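Vutadville School Incident Log, README

Version of September 24, 2020

What you have downloaded

One spreadsheet, one codebook and this file. The spreadsheet holds about 2,000 incident reports filed by the public schools of Vutadville, typed up from paper forms that the district released after a long exchange of letters. Each row is one report. A fight with four kids in it is one row. A fight that two teachers wrote up separately is two rows, and we have left it that way.

Where it came from

The forms arrived in boxes, sorted by a system known only to the person who retired. Neelam Kandpal did the first pass of typing and wrote the codebook. The Nindeddale forms came later, in May, and use an older layout with no box for time of day. Those cells are blank. Please don't fill them in with noon.

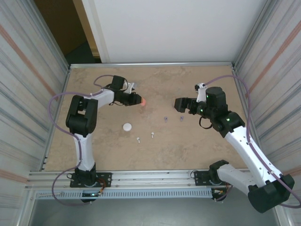
Neelam would like it noted that 62 of the Nindeddale reports give the location as "hallway" and nothing else, and that a school has more than one hallway. She asked the district which ones. The district said it would look into the matter, and she has stopped checking her mail for it.

Columns

report_id: our number, not the district's. Theirs repeats.
school: short name, spelled one way. The forms managed several.
category: weapon, fight, threat, trespass, property, other.
item: free text, weapon rows only. Ranges from "folding knife" to "ruler (sharpened?)". The question mark is in the original.
action: what the school says it did. "Spoke to student" covers a lot of ground.
enforcement: yes if the report came out of a planned search, no if somebody simply noticed.

The last column is the one people write to us about. When weapon reports go up, City Hall credits better searching and parents suspect more weapons. The column was meant to settle this. It is empty in 800 rows, so it settles very little.

Known problems

"Other" is the biggest category and includes a goose. Gautam Middle School filed 80 reports in a single month and hardly any in the next, which we put down to a change of principal. Dates before the form was redesigned may have day and month swapped. Names of students and staff were removed before typing, although a nickname may have slipped through. Tell us if you find one. 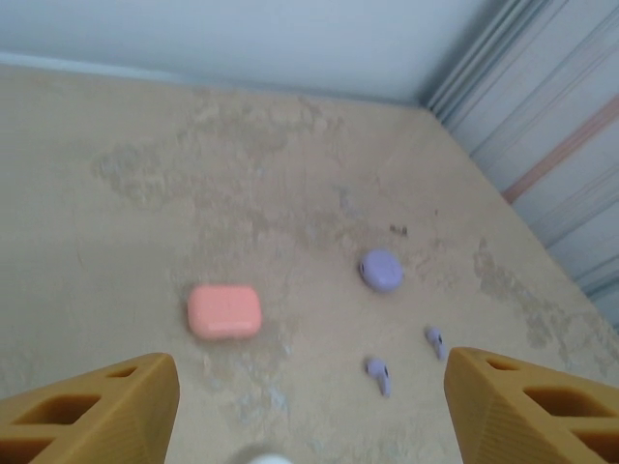 Tabletop with worn, stained patches; ribbed panel at right.

Uses we'd discourage

Ranking schools. A school that reports everything looks dangerous, and one that loses its forms looks like a monastery. We have already seen one campaign flyer do this, with a bar chart that didn't start at zero.

License and contact

Free to use with credit to the Unum records project. Corrections go to the same address as the download. Include the report_id, and please don't send a screenshot of the whole sheet.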